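March
By Ishbel Niven, Student Projects Office

Laundry project enters its second term

The Student Robotics Club has begun the second stage of its household tasks project, which is concerned this year with the handling of cloth. Members voted in the autumn to move away from the block-stacking exercises of earlier years and to take on work that is familiar in every home and still difficult for a machine. The project is supported by a small equipment grant from Fekness and is supervised by Dr Kipchumba Obura of the Department of Engineering.

The club now has 17 active members, drawn from engineering, computing and, for the first time, textile design. They are divided between a hardware group, led by Dougal Purves, and a recording group, led by Sheena Chisholm. The two groups met separately until Christmas. They now share one session a week, an arrangement that Dr Obura requested after the gripper fingers were altered without notice and several days of recordings had to be set aside.

Work in the present term covers spreading, smoothing and folding. Each student completes a short induction before making any recordings, and is then asked to carry out the same task many times with the hand-held gripper, starting from a different arrangement of the cloth on each occasion. The recordings are checked by a second member and passed to the computing students, who use them to train the folding program, known within the club as Bomirum.
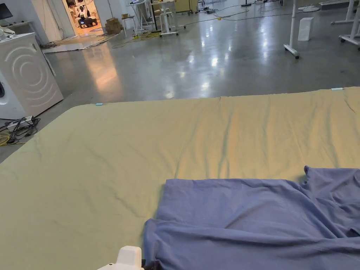 STUDENT ROBOTICS WORKSHOP, March – Spring-term sessions are being held in the main workshop, where the cloth work has been given a surface of its own beside the washing machine. A pale green sheet is clipped along its far edge to provide a plain background, and the item to be handled is laid over it. Blue, green and grey fabrics are all in use this term, and the recording group keeps a written log of which pairings have been completed.

Ms Chisholm reports that the choice of background has mattered more than members expected. In the first stage, the program was trained almost entirely on white towels and performed poorly when offered anything else. The group has therefore agreed that no single garment should account for more than 12 recordings in any one session, and that cloths should be left creased between attempts. Students had been in the habit of smoothing them out of politeness to the next person, and have been asked to stop.

The hardware group has spent much of the term on the gripper itself. The first design closed firmly enough to lift a folded towel but tended to pinch two layers of thin cotton when only one was wanted. A revised set of fingers, with a narrower tip and a softer inner face, was fitted in February. Mr Purves intends to prepare one further version before the Easter break, and would be glad to hear from any student with experience of moulding silicone or of working with light fabrics.

The club has also been entered for the Zurnden Student Challenge, which will be held in the summer term. Teams will be required to fold a mixed basket of clothing within a fixed time, with marks awarded for neatness as well as for speed. Fifty-two teams have registered. The club will send 2 entries, one from the first-year members and one from the remainder, and both will use the same gripper. The Le Roux Fund has kindly agreed to meet the cost of travel. Names for the travelling party should be given to Ms Chisholm before the end of term.

Members are reminded that cables in the workshop should be kept clear of the walkways while a session is in progress, and that the washing machine may not be moved or reconnected except by a member of staff. Bags and coats should be left in the lockers. Bookings for the cloth surface are made on the sheet outside the workshop office – a booking which has not been taken up within ten minutes may be given to another pair.

Donations of clean clothing are still welcome. The recording group is particularly short of long-sleeved shirts, children's clothes and anything with buttons, and is well supplied with towels. Items may be left at the Student Projects Office during opening hours and should be marked for the attention of the club. They cannot be returned.

Students who wish to join for the summer term should write to the Student Projects Office. No previous experience of robotics is required, although new members will be expected to attend the induction and at least one checking session before they begin to record.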